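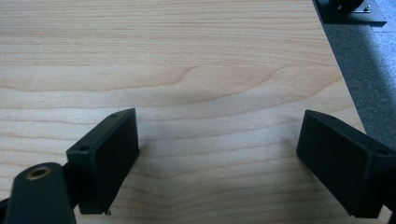 What is shown at the Zuker open day?
Visitors see tableware and table furniture set out for everyday use, with staff on hand to discuss each setting.

The Association's visit in October was hosted by Rajeshwari Menon and began at 10 in the Benedetti room. The first table, in light wood, carried a striped placemat, a black plate and a fork. 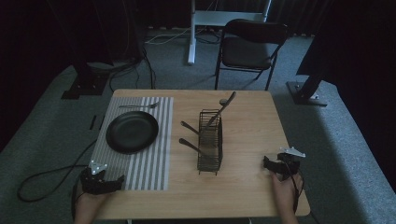
Ms Menon noted that many households prefer to keep spare cutlery within reach, and a black wire caddy had accordingly been placed beside the mat. Members discussed its suitability for community dining centres.

Satish Devadiga thanked the hosts on behalf of members. The visit closed at 4. 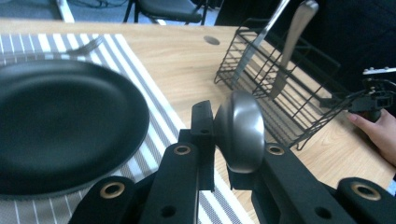 Future visits

Members wishing to attend the Clusta showroom should contact the office.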